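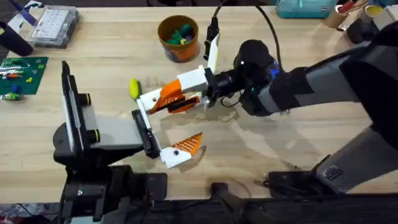

Clients of the firm had been asking for a dedicated employment practice for a long time, according to Milagros Cáceres, and the decision to open one in Motside came down to where those clients do most of their hiring.

MOTSIDE, 3rd September -- Olivares Jimix LLP today announced the launch of an Employment and Workplace Practice Group, to be based in the firm's Motside office. Milagros Cáceres will serve as the group's first chair. She joined the firm as a partner in August.

The new group brings together 11 attorneys. Ten of them already worked at the firm, most in the litigation and corporate departments, where they handled employment matters alongside other work. All of them will now practice employment law full time.

The group will advise employers on hiring agreements, wage and hour compliance, employee handbooks, leave policies, internal investigations and layoffs. It will also defend employers in state and federal court, before administrative agencies and in arbitration. Non-compete and trade secret disputes will continue to be handled jointly with the firm's litigation department.

"Most employment problems are cheaper to fix in the first week than in the first year," said Cáceres. "Our clients want a lawyer who picks up the phone, knows their handbook and can tell them what to do by the end of the day. We have set the group up to do that."

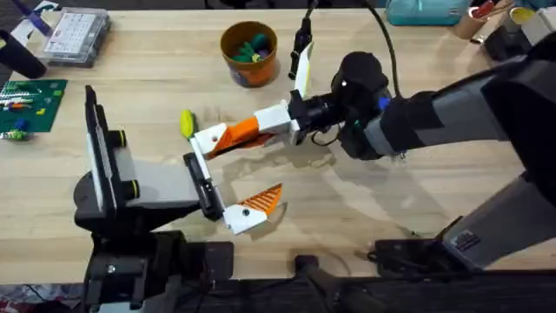 Cáceres has practiced employment law for her entire career. Before joining Olivares Jimix, she represented manufacturers, hospitals and family-owned retailers in single-plaintiff and class action cases. She has tried cases to verdict in state and federal court, and she regularly trains supervisors on accommodation requests and documentation. She earned her law degree with honors and clerked for a state appellate judge.

As part of the launch, the firm is introducing Nimumo, a fixed-fee subscription for employers that do not have in-house counsel. Subscribers receive an annual review of their handbook and standard agreements, unlimited calls of up to 60 minutes each, and a written update when a change in the law affects their business. Lawsuits, agency charges and internal investigations are not covered by the subscription and will be billed separately. Existing clients may move to the subscription at their next engagement renewal.

The practice group will occupy part of the second floor at the Motside office, 1360 Olivares Street. Client training sessions will be held at the same address, with the first covering recent changes to paid leave rules. Registration details will be sent to clients by email.

About Olivares Jimix LLP

Olivares Jimix LLP is a full-service law firm representing businesses, nonprofits and individuals. Its practice areas include corporate law, litigation, real estate, tax, trusts and estates, and employment. Prior results do not guarantee a similar outcome. Attorney advertising.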